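Podik Countertop Water Filter
Owner's Guide, Section 4: Choosing a Spot, First Flush and Ongoing Care

Read this section before you take the caps off the hoses. It was written by Mohandas Naidu and checked by Lakshmi Hegde, who has installed more of these than she wanted to and who struck out several claims from the sales leaflet. Where this guide and the leaflet disagree, follow this guide.

4.1 Before you start

A countertop filter improves the taste and smell of tap water that is already safe to drink. It does not make unsafe water safe. If your supply is under a boil notice, or comes from a well that has not been tested, stop and get the water tested first. We are wary of any filter this size that promises more.

You will need:

The filter body (tall cylinder with the screw-down lid)
One cartridge, still in its wrapper
The diverter valve and the bag of adapter rings
The two hoses, already joined side by side
A bucket or a large mixing bowl
A dry towel
A pencil

You will not need a wrench. The leaflet shows one. A wrench on the diverter will crack the collar, and a cracked collar is not covered.

Note: The box also holds a small packet of test strips. They measure hardness. This filter does not change hardness, so the strips will read the same before and after. Keep them or toss them.

4.2 Choosing a spot

1. Pick a place within reach of the hoses from your kitchen faucet. Do not extend the hoses with tubing from the hardware store. It is sold for drains and air lines as well as drinking water, and the label is easy to misread.

2. Check that the surface is level. A slight lean does no harm. If a full glass of water looks tilted from across the room, choose somewhere else.

3. Keep the body away from the stove, the dishwasher vent and any window that gets strong afternoon sun. Warm water standing in the cylinder picks up a stale taste, and people tend to blame the cartridge for it.

4. Leave enough height above the lid to unscrew it and lift the cartridge straight out. Measure with the cartridge in your hand. Many people put the filter under a low cabinet, then find at the first change that the whole unit has to be dragged forward with the hoses attached.

5. Put the body on a tray or a folded towel for the first two days. If it stays dry underneath, you can take the towel away.

Caution: Never place the filter above an outlet strip, a charger or any appliance with an open top.

4.3 Fitting the diverter valve

1. Unscrew the aerator from the tip of your faucet by hand. If it will not move, wrap it in a rubber glove and try again. Old aerators are often held by nothing but scale, and a cloth soaked in vinegar and left for an hour will usually free them.

2. Look at the threads. If they are on the outside of the faucet, use the diverter as it comes. If they are on the inside, you need one of the adapter rings.

3. Try the rings dry, with no washer, until one turns smoothly for two full turns. Do not force it. The bag is said to fit "all standard faucets." It fits a good many. It does not fit pull-down sprayers, and no ring we have tried will change that.

4. Seat the washer flat, thread the diverter on and tighten it by hand only.

5. Turn the cold water on slowly with the lever pointing down. Water should come from the faucet as usual. A bead of water at the collar means the washer is crooked. Turn the water off, take the diverter down and start again at step 4. Tightening harder will not help.

Caution: Cold water only. Hot water softens the seals and can push trapped material back out of the cartridge. If you share a kitchen, tell the other people who use it. The sticker on the lever wears off sooner than you would like.

4.4 Installing the cartridge

1. Wash your hands. Unwrap the cartridge and hold it by the outside, keeping your fingers off the open end.

2. Rinse off any black dust under cold water. The dust is carbon. It looks alarming and does no harm.

3. Lower the cartridge into the body with the open end down and press until you feel it seat. There is no click. Earlier printings of this guide promised one, and we had letters from owners who were still pushing.

4. Check that the large ring seal lies flat in its groove. Run a clean finger all the way along it. A hair or a crumb in the groove is enough to cause a drip.

5. Screw the lid down until it stops, then a quarter turn more.

6. Write the month on the label with your pencil. "August" is plenty. Ink runs when the label gets damp.

4.5 First flush

The first water through a new cartridge is gray and tastes of pencil lead. Do not drink it or cook with it.

1. Put the outlet hose in the bucket.

2. Open the cold water to a stream about as thick as a drinking straw.

3. Move the diverter lever sideways. The body will gurgle as it fills. Let it.

4. Run the water for ten minutes. The leaflet says three. At three minutes ours was still gray.

5. Tip the body gently from side to side once or twice to free trapped air, keeping one hand on the lid.

6. Return the lever to the down position, empty the bucket onto the garden if you have one, and wait an hour.

7. Flush again for two minutes, then fill a clear glass and hold it against something white. Cloudiness that clears from the bottom up is air. Cloudiness that stays put means another flush.

Note: If the water is still gray after three full flushes, return the cartridge. You may be told that it will "settle down." We have not seen one do so.

4.6 How long a cartridge lasts

The box says 1,330 gallons. The data sheet packed in the same box says 1,329. We asked which was right and did not get an answer we could print. The gap is of no practical interest, except that it shows how much trust to put in a figure that exact. Nobody at home measures gallons, and what is in your water matters more than how much of it you run.

Go by these signs instead:

The stream through the outlet has dropped to half of what it was when new.
The chlorine smell is back, most noticeable in the first glass of the morning.
Six months have gone by, whatever the water tastes like.

Change the cartridge when the first of these comes true. In an area with old iron pipes it will nearly always be the slow stream.

Caution: Do not try to clean a used cartridge by baking, boiling or soaking it in salt water. Instructions for all three are easy to find. None of them restores the carbon, and boiling loosens the glue at the end cap.

4.7 If you have been away

Water left sitting in the body has lost its chlorine, so things can grow in it.

1. Away for two nights or less: run the filter for one minute before drinking.

2. Away for up to two weeks: run it for five minutes and wipe the outlet with a clean cloth.

3. Away longer than that: throw the cartridge out, wash the body with plain dish soap, rinse well and fit a new one. It feels wasteful. Plan your cartridge change for the day you get home and it costs you nothing extra.

4.8 Cleaning the outside and the surface under it

1. Wipe the body with a damp cloth. Do not use glass cleaner or anything with bleach. Both will haze the plastic in time.

2. Lift the unit once a week and dry beneath it. A thin film of water trapped under the base can mark wood within days, and oil finishes suffer most.

3. On light wood, put a cork mat or saucer under the outlet hose. Silicone mats hold water against the surface and make matters worse.

4. For a pale ring that has already formed, let the wood dry fully for a day before you rub anything into it. The mayonnaise trick works now and then. So does waiting.

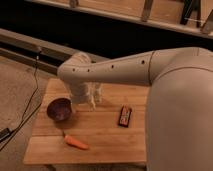
Fig. 4-6. Light wooden tabletop.

4.9 Drips and other complaints

Drip from the lid: Unscrew it, clean the groove and reseat the ring. If the ring looks stretched, turn it over. If it still drips, order a new one.

Drip from the outlet after shutoff: Normal for up to a minute while the body drains down. Longer than that, the lever is not fully home.

Whistling: The stream is too strong. Turn it down. The seals are built for a household supply at 56 psi. If your faucet spits when you open it, have the pressure looked at before you blame the filter.

Fishy or earthy smell: Common in late summer, when reservoirs are warm. The filter will reduce it, and a fresh cartridge will reduce it more. It may not go away entirely until the weather turns.

White flakes in the kettle: Hardness. See the note in 4.1. No carbon cartridge will fix this, including the ones sold as if they will.

4.10 Replacement parts

Cartridges made for the Okermont and Bangera bodies are the same width as ours and will slide in. They are shorter, the seal does not meet the lid, and unfiltered water goes around the outside. You will not taste the difference at first, so check the length before you buy. The Bremwood cartridge is the right length and seals properly. We would sooner you bought ours, but we have no grounds to warn you off it.

Keep the spare adapter rings in a labeled bag under the sink. If you move, the new faucet will need a different one.

Continue to Section 5 for winter storage.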